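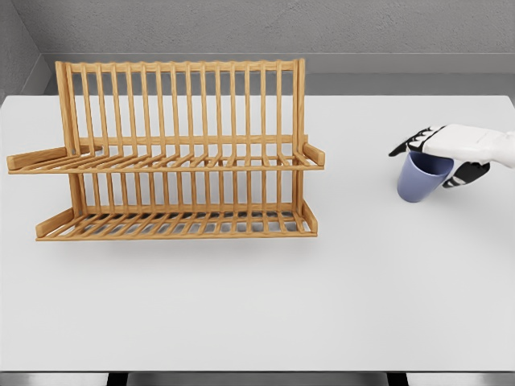
Wooden dish rack and blue cup, rendered view

Paltanberg Public Affairs Forum > Regional Questions > Status of the Lovus district

h_buschmann
7 October 2021
Members are invited to comment on the proposal to place the Lovus district under joint administration with Wuvmont. The draft agreement provides for a border force of 300 officers, to be drawn equally from both sides. The government in Paltanberg has not stated whether residents will be consulted before ratification. I would ask that replies address the text of the draft.

Hannelore Buschmann
Moderator, Regional Questions

sjoberg_e
The draft is weaker than the April version. Article 4 formerly required a vote in the district assembly. It now requires only that the assembly be "informed." I regard this as a serious loss for a district of 2506 registered voters, most of whom live within sight of the crossing.

asrour
I do not share Mr. Sjöberg's reading. Article 4 must be read together with Article 11, under which either party may withdraw after 96 days' notice. The assembly can petition for withdrawal at any time.

sjoberg_e
A petition is not a vote. Article 11 also leaves the decision entirely to the foreign ministry.

M. Oksanen
May I raise the matter of the rail link? Wuvmont's interest in Lovus has always rested on the freight line to Kettunen — the district itself is of little economic value to them. The draft gives the line two paragraphs and the schools one sentence. Parents here would like to know which curriculum will apply.

asrour
On the schools I agree with Ms. Oksanen. The sentence is inadequate.

vtoth
The petition opened at the Lovus town hall needs 1000 signatures to require a formal hearing. Signatures may be given in person during office hours, with proof of residence.

sjoberg_e
Does the rule on residence exclude those who work across the line in Wuvmont during the week?

vtoth
It does not, provided they are on the district register.

h_buschmann
Two posts on the conduct of individual ministers have been moved to General Discussion. This thread remains open.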